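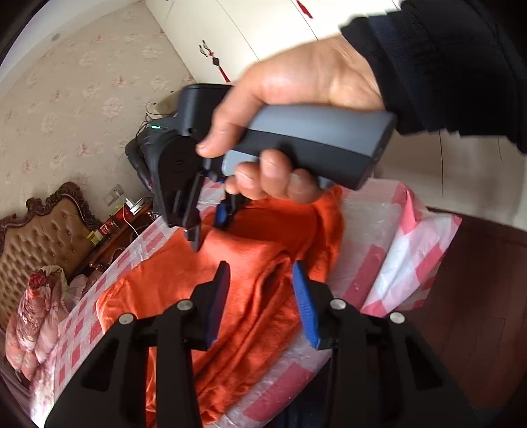 Evangelia Balaskas asked why I bother matching the two grippers when each one works fine by itself. Good question, and it got me going, so have a thread!

Short version: I use them as a pair, left and right, and if one closes stiffer than the other my hands start making up for it. You stop noticing after a while. The recordings don't.

Start with the pads. I love the blue ridged ones, but they pick up lint from cloth like crazy, and satin is the worst. Soft toothbrush, a drop of dish soap in warm water, wipe, let them air dry. No alcohol on mine, it made an old set go shiny and slick.

Next, the pivots. See the round silver screw heads on the black fingers, close to the joints? Those are the ones to check. Too loose and the finger wobbles sideways. Too tight and it drags on the way back open. I go a tiny bit at a time and work the jaw between turns.

My test is dumb and I'm fond of it: open the jaws all the way, close them slowly on one layer of cloth, tug. Both pads should let go at the same pull. If the cloth twists as it comes out, one finger is ahead of the other.

Then zero the opening. On the Gollow software you hold fully closed, save, hold fully open, save. Today the left one read 2255 open and the right one 3686 — different encoders, so don't try to make those numbers match! Write each one down and compare it with its own last reading.

The right one was off by 21 from last time, which I can live with. In March it was off by 269 and I blamed the software for a whole evening. A loose horn screw inside the head. Sigh.

Cords: leave a loop with some slack behind the head. I had mine pulled snug for ages because it looked neat, and every time I turned my wrist it tugged on the plug. Much happier with it loose.

I wait for the green light before I save anything. Learned that one by saving zeros twice in a row.

Whole routine fits in a coffee break once you've done it a few times. Stavros Kouris, you asked about thread locker: the weak kind, on the frame screws only, and keep it off the pivots.

Spare pads come next, I want to try the softer Tunwood ones — will post how they do on satin.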